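Went to the Odmont open day to watch two robot arms sort nuts and bolts. The flyer said "see the future of the workshop". I've had a workshop for years, so I was keen to see what's wrong with it.

Job one is picking a fastener off a white bench. Black bolts, a silver one, a couple of nuts. Each gripper gets two skinny black fingers and a close-up view of its own work.
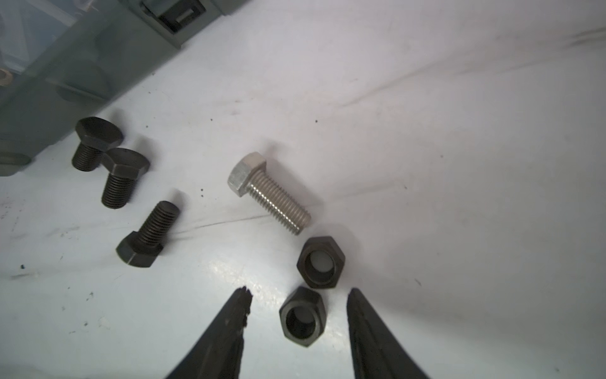

Iolo Humphreys: Mate, my nephew does this for pocket money. What's it cost?

I asked. "Depends on the configuration." So, a lot.

Nuts are the harder colour of misery, apparently. The presenter told us a flat one gives the fingers very little to grab. Fair enough, I drop them too.

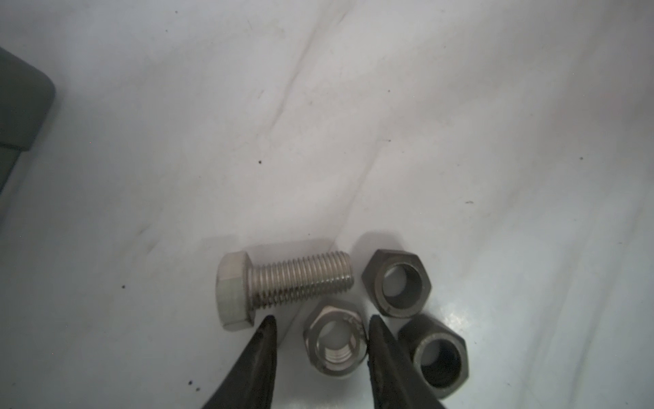

The slide claimed 1287 practice runs since July. I asked how many of those ended with the right part in the right slot and got "we're still going through the data". Nearly 50 people in the room and I was the only one writing that down.

Next round they worked right up beside the organizer, bolts out, nuts under the lid.

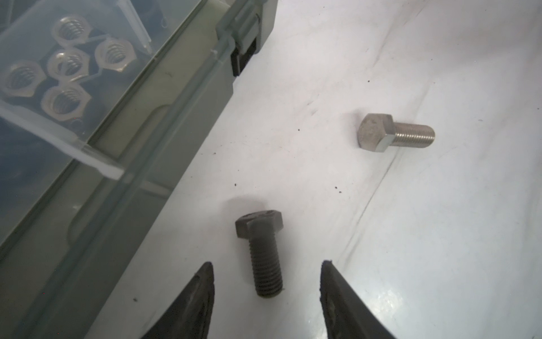

Ulla Engebretsen: You're being harsh. Ours at Moen was hopeless for a year and now I wouldn't give it back.

Good to know, Ulla. A year is a long time to wait for a bolt though.

Last stop was the full rig, both arms going for the middle of the table. I'll admit I stayed longer than I'd planned. Still not buying one.

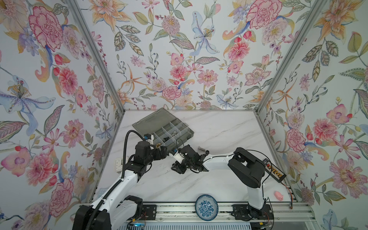

Both arms at the organizer, Odmont open day, September 2020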